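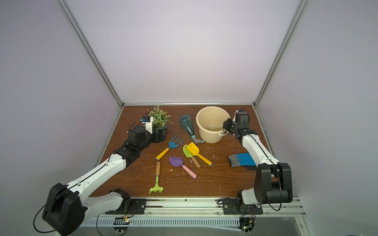
Small garden tools, a cream bucket and a teal water sprayer from the children's garden kits at Fumside Library.

Families in Lamcombe can now borrow a child-size gardening kit from the Fumside Library, along with their books.

The kits went on the shelves on 26th July. Each one is a plastic bucket packed with toy garden tools, a water sprayer and a printed card of things to do outdoors. They are meant for children from age 4 up to 9 and can be checked out on any family card for 2 weeks, with one renewal if no one else is waiting.

Afia Quansah, the children's librarian at Fumside, put the idea forward last winter after parents at story time kept asking for something to do with the books on seeds and bugs.

"They'd take home a picture book about a vegetable patch and come back wanting to dig," she said. "A lot of our families are in apartments. They might have a window box or a couple of pots on the steps, and that's plenty for a four-year-old."

The library paid for the project with a $1,750 grant from the Gbeho Fund, which supports reading and outdoor programs for young children in the county. The money covers the kits, replacement pieces and a series of Saturday-style drop-in sessions planned for the small yard behind the building.

Quansah tried out a few sets in June with the story time group before settling on the final mix. Light plastic tools were the favorite with the youngest children. Some metal trowels were dropped from the list after parents said they were too heavy.
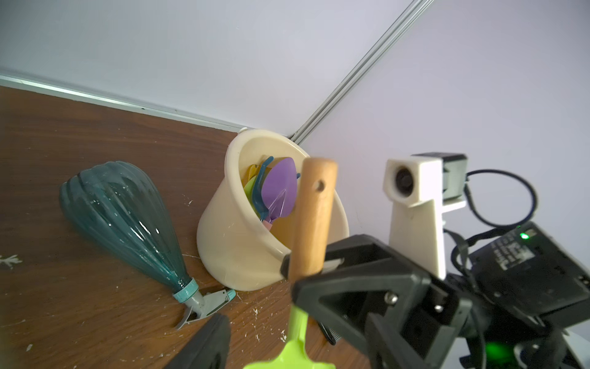 What borrowers need to know

Kits are kept behind the front desk, so ask at the counter. They can be reserved by phone or online but have to be picked up and returned at Fumside. The book drop is not big enough for a bucket.

Everything should come back inside the bucket, rinsed and with the sprayer emptied. There is no charge for a lost piece the first time. After that the library asks for the cost of a replacement.

Edem Addo, who runs the front desk, checks the returns against a list taped inside the cupboard door. He said the sprayers need the most attention, as children like to fill them with whatever is nearby.

"Please just use water," Addo said. "One of the test kits had apple juice in it." 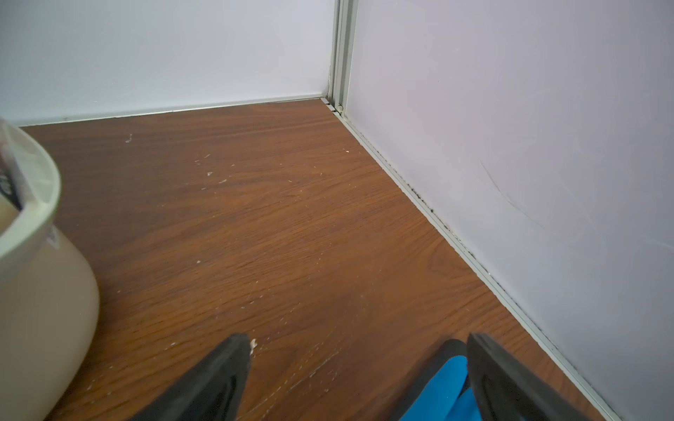
He also asks families to knock the dirt off before bringing a kit back. Staff wash the tools again between loans, and a kit returned in the afternoon will usually be ready for the next family the following morning.

Senyo Fiadzo borrowed a kit in June for her son and daughter. The family has no yard, so they used it on a strip of soil beside their parking space, where they planted beans.

"We fought over the sprayer the whole time," she said. "The beans are up to my knee now. I bought our own bucket."

The first drop-in session will cover planting in pots and will be led by Kwame Acheampong of Stoslow Nursery, who is bringing soil and lettuce seedlings. Children must come with an adult. Old shoes are a good idea.

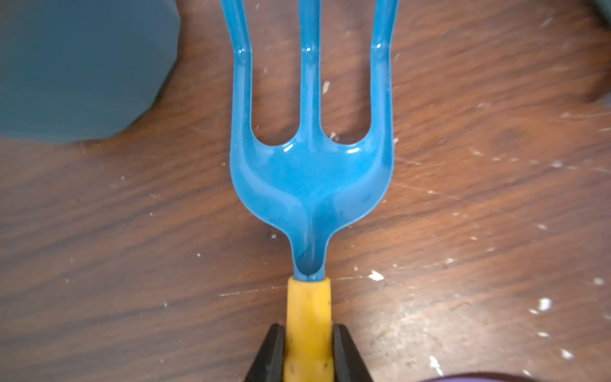
A blue hand rake with a yellow handle.

Space in the yard is limited, and sign-up is at the front desk. Anyone with clean plastic plant pots to give away can leave them there during opening hours.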